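Roston puts a price on the paper bag

ROSTON – Shoppers in Roston will pay for paper bags at the checkout from October, after the town council voted to close what one member called "the last free thing on Volard Street."

The charge, set at 16 cents a bag, extends a rule that already covers plastic. Stores may keep two cents of it for their trouble. The rest goes to street cleaning, a department that has been promised money before.

Zaid Bitar, who runs the Jelita grocery with his brother Fares, said the store gives out 800 paper bags on a busy day and expects the figure to drop sharply, along with the mood at the register.

"People will carry six lemons and a melon to the car in their arms before they pay for a bag," he said. "I've seen them do it over plastic. I've picked up the lemons."
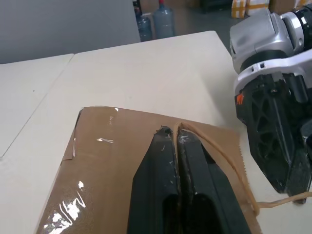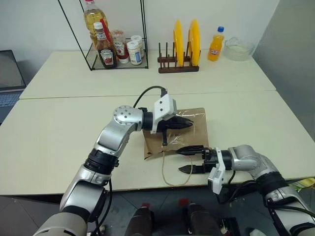 A brown paper bag lying flat on a pale tabletop.

Council member Ingrid Söderlund, who wrote the measure, said paper had enjoyed an easy ride on its looks. Making a bag takes water and energy whatever it is made of, she told the meeting, and most of those handed out in town are used for one short trip.

Opponents noted that many bags go on to a second career holding recycling, school lunches or other paper bags. Söderlund conceded the point and said her own kitchen drawer no longer closes.

Bags used for prescriptions, loose produce and hot takeout will stay free. An attempt to exempt bakeries failed after a long discussion of whether a bagel counts as hot, during which two members left to move their cars.

Fares Bitar said Jelita would sell a cloth bag by the door for customers who want one. He expects most of them to buy it, take it home and leave it there.

Stores that ignore the rule will get a written warning first. The council has not yet decided what they will get second.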